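4. Jaw design and insert fitting

The first jaws were printed as one piece with the arm. Changing a pad meant reprinting the whole finger, almost 2 hours each time, so version two splits the pad from the arm and fastens it with screws. Hafiz Pelupessy redrew the arm in February. Lino Bassi set the brass inserts with a soldering iron held in the drill press at the Hunach workshop. One insert went in crooked and that arm was scrapped.

Servo current is limited in the Cidivis driver board. At the default limit the jaws stalled and the board shut down after 60 seconds. Lowering the limit cured this but reduced grip force, measured with a kitchen scale as 300 g at the tip.

5. Handling trials

All trials used household utensils on a plain light surface. The log holds 1,340 grasps, each marked held or dropped by hand. 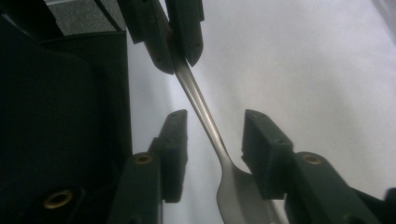
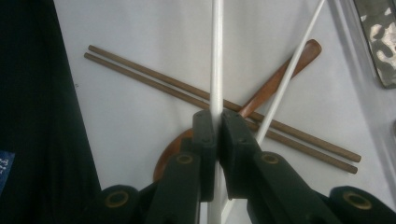

Pad shape had more effect on the results than grip force. A flat pad meets a round part along a single line, and small errors in approach angle turn the part in the jaws. The thin white rod between the closed pads is the hard case for this reason, and the steel spoon was gripped by its slender handle, where the same problem is milder. A shallow V groove was drawn for the next pad but not printed. The screw pattern stays the same - the arms and inserts can be reused.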